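We use cookies to remember your settings. Accept | Manage

Count the bad grasps too

Most papers on cloth handling report one number, the success rate. I think that number hides the part a reader needs.

Take the Drusmont folding paper, which a lot of people in our field have been passing along. The authors ran 102 trials and scored a fold as good if the corners ended up close enough together. The score says nothing of how the arm got there. A run with one clean pinch and a run with 5 dropped corners count the same, as long as both end in a fold.

Wakana Yoshida argued at the Stuncombe workshop in December that every grasp should be logged on its own, failed ones included, with the wrist camera frames kept. I agree with her. From a view across the table, cloth looks simple. At the wrist it is mostly blur, overlapping layers and edges that may or may not be the one you want.

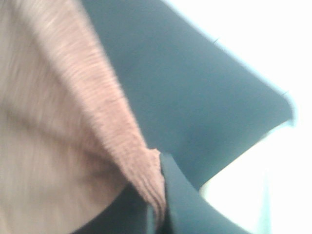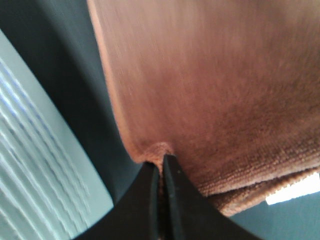
A policy has to choose from views like these many times in one fold, and its mistakes are made there. If a method grabs two layers when it wanted one, I want to know how often, and on which fabrics. A ribbed hem and a looped towel are different problems. Averaging them together helps the table in the paper and not much else.

The usual objection is labor. Someone has to label all those grasps. We tried it on our own Molla runs with 20 trials, and it took one person 12 hours. That is slow, but it is less than we spent tuning the final score. The labels also showed us that most of our retries came from the same kind of edge, and we had missed that for months.

I would accept a paper with a lower success rate and a full grasp log over the other way around. Reviewers could start asking for the log now.

Related posts
Notes on the Haddad gripper tests
Why we stopped using one towel
Reading a trial log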